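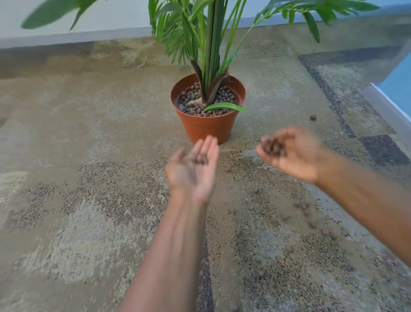
How does a robot learn to tidy up?

A robot arm is a set of motors, joints and a computer. The computer sends each motor a number, and the motor turns to match it. Nothing in this process tells the arm what a mess is. Someone has to teach it.

In the shared workshop at Kirkutbridge, Tadeusz Lis and Sadia Afridi are building a small arm named Tukora. Its job is to pick clay pebbles up off a carpet and put them back into a plant pot. The parts were bought in January, and the arm now has 30 screws holding its base together.

The builders teach Tukora by demonstration. A person does the job by hand while a camera worn on the head records what the person sees. The recording is a long row of still pictures. One practice run gave 3,071 of them.

Why pebbles? Clay pebbles are round, so they roll when they land. They are also brown, and parts of a carpet can be dark too. A camera program can mix the two up. The program must learn which spots are pebbles and which are only carpet. 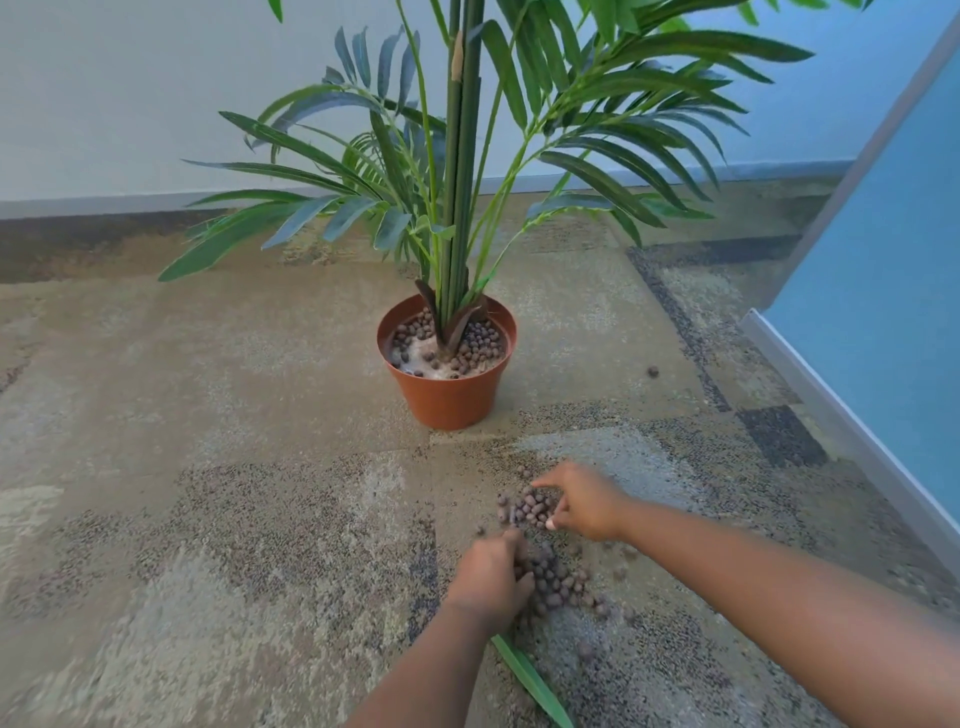 People use two main ways of picking up small things. A scoop uses the whole hand and lifts many pebbles at once. A pinch uses the thumb and index finger and lifts only a few. A program called a model looks for patterns in the recordings — for example, a heap usually means a scoop, and a single pebble usually means a pinch.

Tukora has a gripper with two flat fingers. It can pinch, but it cannot scoop. Sadia is designing a small cup to fit over the fingers. The first cup was too shallow, and pebbles rolled out when the arm turned.

Words to know

Joint: a place where the arm bends or turns.
Gripper: the part that holds things.
Model: a program that has learned from many recordings.

Try it: drop ten dried beans on a rug. Pick them up using only your thumb and one finger, then again with your whole hand. Write down the time for each.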